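首页 > 数码百科 > 手机配件 > 屏幕保护膜

手机钢化玻璃膜

17/04/2020　数码百科编辑部

手机钢化玻璃膜,又称钢化膜、玻璃贴膜,是贴附在手机屏幕外表面的透明保护层,主要用于减少屏幕的划伤,并在跌落时承受一部分冲击。产品一般按机型裁切出售,包装内附清洁用品和说明书。与早期的塑料贴膜相比,钢化膜更硬,手感接近原屏玻璃,但也更厚,边缘受力时容易崩裂。

名称

“钢化”原指对玻璃进行热处理或化学处理,使表面形成压应力层。手机膜所用的玻璃很薄,难以用普通热处理加工,多数采用化学强化,即把玻璃浸入熔融的钾盐中,让钾离子置换表层的钠离子。市面上也有以塑料为基材、名称里带“钢化”二字的产品,严格说来不属于本条目所述的范围。

结构

常见的钢化膜由外到内分为疏油层、玻璃层和硅胶层。疏油层可减少指纹残留,会随使用逐渐磨损。玻璃层决定整片膜的强度和透光。硅胶层负责吸附屏幕并排出空气,揭下后如未沾灰,有时可以重新贴合。部分产品另加一层防爆薄膜,玻璃碎裂后碎片仍附着在膜上。

防窥型在中间加入微细的百叶结构,从侧面观看时画面变暗,正面亮度也会有所下降。磨砂型表面经过蚀刻,反光较弱,显示文字时边缘略有颗粒感。

规格与标注

包装上常见的“9H”多指铅笔硬度测试的结果,与矿物学上的莫氏硬度不是同一标准,两者不能直接换算。沙粒中的石英足以在多数钢化膜上留下划痕。厚度通常以毫米标注,较薄的产品触控反应较好,较厚的产品抗冲击能力一般略强。

“2.5D”指玻璃边缘经过打磨,带有弧度,中间仍为平面。“3D”多指玻璃整体经热弯成型,用来配合曲面屏。各厂商对这些词的用法并不统一,同一种标注在不同品牌之间可能对应不同的工艺。

贴合方式

平面屏多使用全屏吸附,硅胶覆盖整个背面。曲面屏早期采用边胶,只在四周有黏性,中间留有空隙,触控灵敏度较差。后来出现液态光学胶方案,先在屏幕上滴胶,盖上玻璃后用紫外灯照射固化。这种方式贴合紧密,但胶液可能渗入听筒或按键缝隙,部分手机厂商不建议使用。

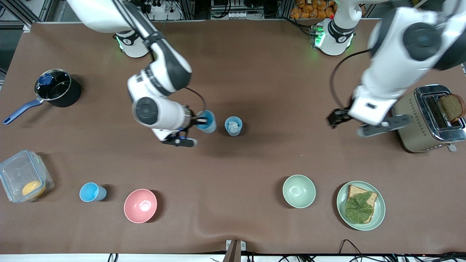
数码百科编辑部
配件条目编辑

屏下指纹对钢化膜的要求较为特殊。光学式指纹模块需要光线穿过膜层,膜的厚度和透光率都会影响识别;超声波式模块对膜与屏幕之间的空气层更为敏感,边胶产品通常无法使用。贴膜之后一般需要重新录入指纹。

主要品牌

Lonton 以平面屏产品为主,产品线覆盖多数在售机型。其基本款为两片装,附一个塑料定位框,定位框按机型开模,扣在手机上即可对准听筒和摄像头开孔。该品牌的防窥款单独编号,不与基本款混装。

Zitard 较早销售曲面屏用的液态光学胶套装,套装内含胶液、紫外灯和防渗贴纸。2,000 系列是其面向维修店的批量包装,每盒 100 片,不含单独的零售纸盒,清洁用品需另购。型号 204 为磨砂款,只供应部分平面屏手机,六月以后的批次改用较软的硅胶层,揭取时不易残留。

Pîrvu 主要生产平板电脑和电子阅读器用膜,手机产品较少。其磨砂类膜片用于手写笔书写,阻尼感比普通玻璃膜明显,笔尖的磨损也相应加快。

Berkby 原为手机壳品牌,后来把玻璃膜与手机壳搭配销售。其膜片四边比屏幕略小,以免被手机壳边缘顶起,代价是屏幕最外圈没有覆盖。

使用与更换

贴膜前应先清洁屏幕,用酒精湿巾擦去油污,再用干布擦干,最后以除尘贴粘去浮尘。灰尘是产生气泡的主要原因。单纯由空气形成的小气泡多数会在约 2 天内自行消失,夹有灰尘的气泡则不会,需要掀起一角,用胶带粘出灰尘后重新放下。

膜片出现贯穿裂纹后,强度明显下降,裂口也可能划伤手指,应及时更换。取下时可从一角缓慢撬起,用卡片沿边缘推入,不宜从中间弯折。使用光学胶的产品在取下前可适当加热边缘,残胶以酒精擦拭。

钢化膜碎裂并不等于屏幕因此免于损坏。玻璃膜的破裂强度通常低于屏幕盖板,一些跌落中膜片碎裂而屏幕完好,不能由此推断没有贴膜时屏幕必然破裂。

争议

关于钢化膜是否必要,消费者之间看法不一。支持者认为更换膜片的费用远低于更换屏幕;反对者认为新机型的盖板玻璃已有足够的耐刮性,加膜会影响手感、显示和原有疏油层的使用。此外,“抗蓝光”膜的实际效果也常受质疑,部分产品仅在涂层上偏黄或偏蓝,包装没有给出具体的波长和阻隔比例。

相关条目

手机保护壳
疏油层
化学强化玻璃
铅笔硬度
屏下指纹识别
液态光学胶
水凝膜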